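Programs > Student Projects > Tilard Gripper Club > Progress Reports

January
By the club advisor, Rathjen campus

Quick update for the Urkska grant, sorry it's short, we're mid build week.

Where we are: 463 demos recorded with the hand-held grippers, 430 usable after cleanup. Most of the rejects were bad tracking, a few where the student started moving before the recording did. Target for this term was 400-something so we're ok there. Students now do their own first pass on the files before handing them in, which has cut my evenings down a lot.

Bottles and cups are the main objects for now. We moved part of the recording out of the lab because everything we had was on the same gray bench and the policy fell apart the minute we changed tables. Cluttered tables are slower to work at but the kids like it better. 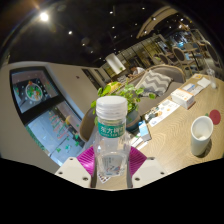

Training: first policy ran on the Tumeck arm before break. 17 clean picks in 72 tries. Not great. Main failure is closing too early, second is coming in too high and knocking the thing over. New run uses the full set plus the off-bench recordings, results next report. The arm also lost two days to a loose wrist cable, fixed now.

Money: finger pads wear out faster than we budgeted for. Would like to move what's left in the travel line over to pads and memory cards, please confirm thats ok. Nothing else over.

Students: attendance good, two newer ones have taken over calibration and wrote up a checklist for it. Still no one who wants to do the poster.

Next:
- retrain, rerun the same 72 tries so we can compare
- start on pouring, only if picks improve
- Tilard open evening, need to book the room and get the arm accross campus
- poster (see above)

Parts receipts coming separately, the scanner is down again.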